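Visit Report: Open Day at the Trillcombe Automation Hall

Members of the Trurlow Manufacturing Association attended the August open day at the Dellero automation hall in Trillcombe. The hall occupies a former textile mill dating from 1826, and Dellero has used the ground floor for development and testing since moving its offices from Zou. Registration opened at 8 a.m., and visitors were divided into small groups for the tour.

The morning began with a short presentation on the company's work in electronics repair and recycling. Dellero stated that its current program is aimed at regional recycling centers that receive mixed office equipment. Such centers rarely see the same model twice in a shift, and the conventional approach of one dedicated machine per product does not suit them. The presenter described a trial plan covering 2000 desktop computers of different makes and ages, to be processed over the coming year. Questions from our members dealt mainly with cost per unit and with the handling of storage media that may still hold customer data. Dellero confirmed that drives are logged and kept in a locked cabinet until a certified contractor collects them.

The group then proceeded to the demonstration area on the ground floor. 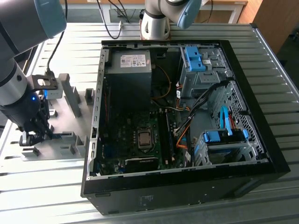

Desktop disassembly was the part of the program of greatest interest to our members, several of whom operate repair facilities of their own. Dellero's engineers explained that they divide the job into stages and develop each one separately, beginning with the parts that have the highest resale value. They prefer to work with the tower on its side and the side panel off, so that the processor, memory modules and power supply can all be approached from above. The processor, with no cooler on it, was easy to make out in its socket. Our members noted that the cables crossing the interior are likely to be harder to deal with than any of the boards or drives, and the engineers agreed. Flexible parts remain the main subject of their work this year.

After lunch, a discussion was held on staffing and training. Dellero offers a course of 5 days for technicians with no background in programming, and places are available to member companies at a reduced rate. The association's office will send the application form to all members on request.

The association thanks Dellero for its hospitality. Members who wish to join the return visit to the Trillcombe hall should notify the Trurlow office in writing.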